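# Chapter 4: What Did the Robot Learn, and What Did You?
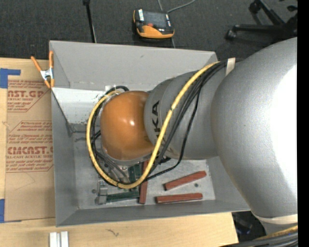 **Should a student team count a successful pick as proof that its program works?**

A single pick proves only that the gripper, the part and the program agreed once. Before you claim more, move the part, run it again and write down the misses.

Most school and college robotics projects end in a demonstration, and demonstrations are a poor way to find anything out. The team chooses the moment. The team chooses where the parts go. If the first try fails, someone says "it was fine earlier" and the visitors wait politely for the second.

Picking parts from a bin is a favourite project because it sounds easy. A person can do it while talking. A robot arm has to get its tool down between sloping walls, close on one bar without shoving its neighbour, and come out again with its cables where they started. Each of those can go wrong separately, and a project report that gives one success rate for the lot hides which one did.

Consider the Sokesen Cup entry described by Rafia Baloch, who supervised it. Her students reported 10 picks out of 10. When Inès Roussel, judging, asked them to turn the bars by hand between runs, they managed 10 out of 31. The program had not changed. Baloch's own note in the logbook reads: "We tested the layout. We never tested the robot."

We have some doubts about competitions in general, and will return to them in section 4.5. Prizes tend to reward speed, and a fast team has little reason to look for its own faults.

In this chapter you will:

- write a claim about your project that could turn out to be false
- plan a set of trials before you run any of them
- keep a failure log that another team can read
- decide when a result is too thin to report

You will need your logbook from Chapter 3. Leave the early pages as they are, including the embarrassing ones.

## 4.1 Writing a claim

Start with one sentence. "Our robot sorts bars" is too vague to test, so say which bars, placed how, and by whom.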